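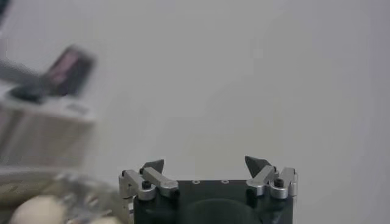

Fig. 1. Gripper, seen from the wrist.

Where Does the Cardboard Go? A Term Project on Balers
Sebastião Barros
November 22, 2021

I picked cardboard because I was sick of looking at it. The loading dock behind our building fills up with boxes every week, and the hauler charges by the pickup, so half of what we pay for is air between the flaps (I climbed into the container to check, and yes, mostly air). My question was pretty simple: would a small vertical baler make sense for a place our size, or should we just flatten boxes better?

I started in February by keeping a log. Every time a container went out I wrote down how full it looked and then got the weight off the hauler's slip. I ended up with 72 slips. Two of them I can't read at all, somebody had folded them up small and the ink rubbed off, so I left those out of the averages.

Next I called around. Evangelista, the recycling yard across the river, was super helpful and let me hang out for an afternoon while they ran their two balers. The older one is a Harnulon and it's loud! You load it by hand, close the gate, the ram comes down, and you do that over and over until the chamber is full. Then you feed the wire through the slots and tie it off, and that part took me forever. The guys there do it without looking.

The newer one is an Oltum with an automatic door, and everybody seemed to like it better except for the tying, which is the same pain on both. The heaviest bale that went over the scale while I was there came in at 802 pounds. I wanted to push it, just to see, and it did not move one bit.

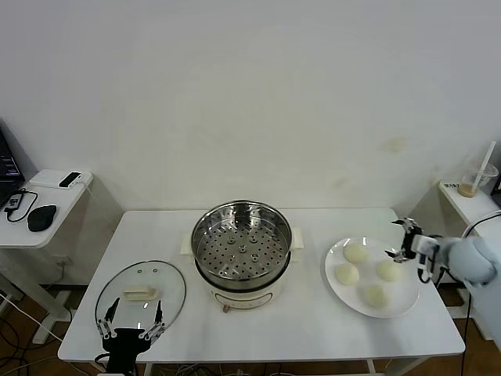 So anyway, back to our dock. A bale that size is way too heavy for us, we don't have a forklift and the ramp is steep. Kuson makes a smaller baler that ties with polyester strap and leaves you with a bale you can tip onto a pallet jack, and that's the one I ran my numbers on. It would cut our pickups by some two a month if the boxes stay dry. Wet cardboard is worth a lot less and the yard can turn it away, so we'd need to get the bales under the roof, and right now the bikes are there.

I also tried the cheap way, which was me and a box cutter. Flattening everything properly got noticeably more into each container, but only on days when I was around to nag people. The week I had midterms it went right back to how it was.

What I'd still like to do is weigh the flattened loads separately from the sloppy ones. My log lumps them together and I didn't catch that until I was making the charts. The full log is in Appendix A, and the call notes are in Appendix B.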